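In Praise of the Slow Shirt

November 1, 2018

The robotics club at Presovico has 100 students on its mailing list, and I would guess that most of them joined for the December competition. I can't blame them. The Costa Cup has a fog machine. It has a scoreboard. Last time it had a robot that threw a foam ball over the heads of the judges and was given a point for it, on grounds I still don't understand.

The club's other project is laundry. It goes by the name Kidov, which sounds like a submarine and consists of students going to ordinary homes with hand-held grippers and folding clothes. You hold a gripper in each hand, you do the job with those and not with your fingers, and the recordings go into a pile from which an arm back in the workshop is supposed to learn how a shirt works. The pile stands at 289 folds. The students want 920, a number somebody arrived at by a method I have asked to see and have not been shown.

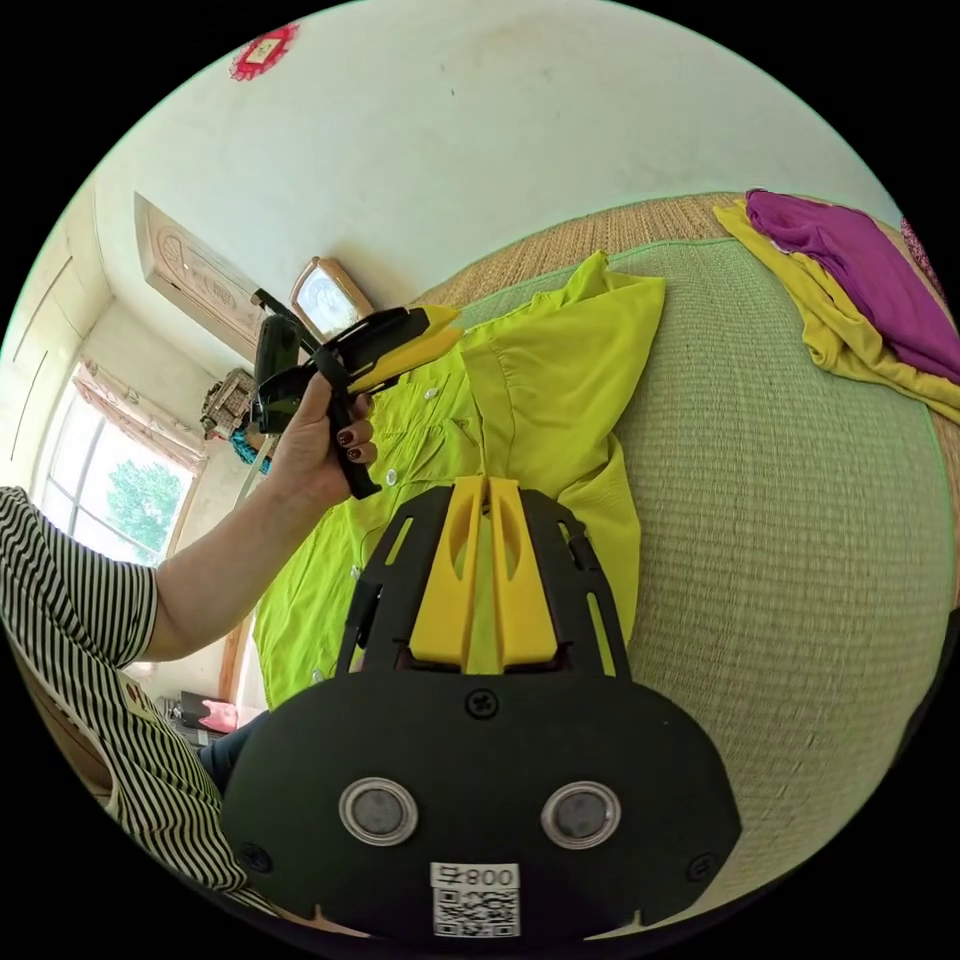

My complaint is with how the school treats these two efforts. The competition team gets the big room, the good batteries and a banner. Kidov gets a shelf. When parents come through on open evening they are walked briskly past the shelf, the way you walk guests past the laundry in your own house, and for much the same reason.

I think this is backward. The ball thrower is a fine machine, but everything it knows about the world is one painted floor with the walls in the right place. Its builders know that floor too, down to the bump near the left goal. A shirt has no left goal. It goes down on the bed one way and the next time it has other ideas. The collar flops, the sleeve goes visiting, and a button catches on a finger that was minding its own business. A student who has tried to square up a sleeve with two grippers has learned something about hands that I never managed to get across in 2 semesters of slides, some of them animated.

It is also very good for the ego. Bright teenagers can go a long time without meeting a task that makes them look foolish, and I recommend this one. You know how to fold a shirt. You have known since you were small. Pick up the grippers and you will find that you know it the way you know how to swallow, and that you couldn't explain it to a machine for any money.

I said most of this at the Sondismont regional meeting, where coaches trade opinions over bad coffee, and afterward I posted a shorter and politer version on the coaches' page.

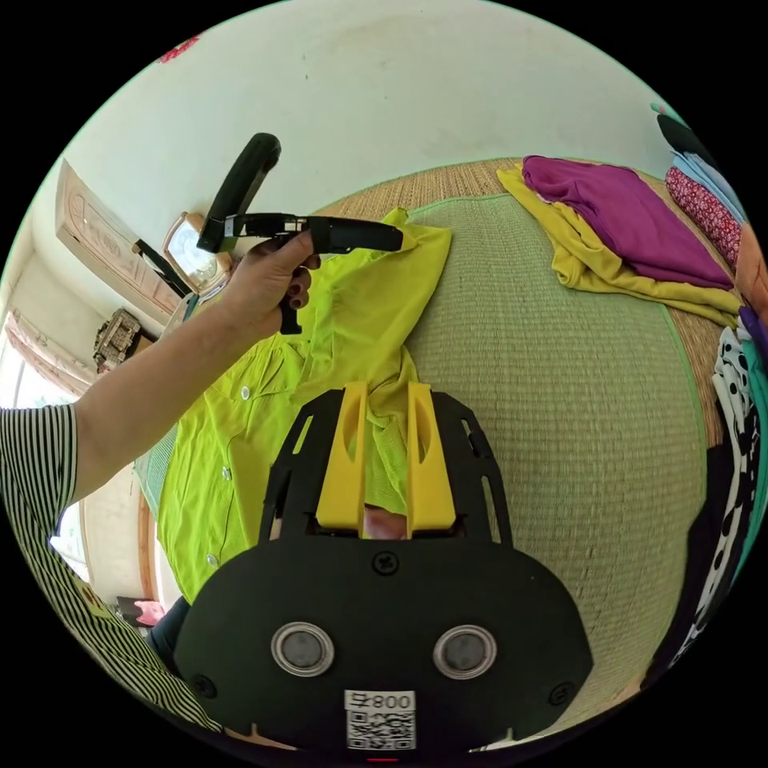 One coach wrote back that I was being unfair to the fog machine. Her team had started with 2 members, she said, and it was the noise and the lights that brought in the rest, including the ones who later drifted over to quieter work. Take away the show and there would be plenty of virtue in the workshop and not a soul to fold anything. She added that her own students had tried towels and found them dull, and that dull was a fair thing for a student to say.

I'll give her the first part. I have seen our sign-up sheet before and after the Costa Cup and I can read a sheet. On towels I'd hold out a little longer. Towels are where you start, and of course they're dull, they're rectangles. Give those students something with a collar.

What I'd like from our own school is modest: a table at open evening, in the big room, with a shirt on it and a pair of grippers for the parents to try. They can keep the banner where it is.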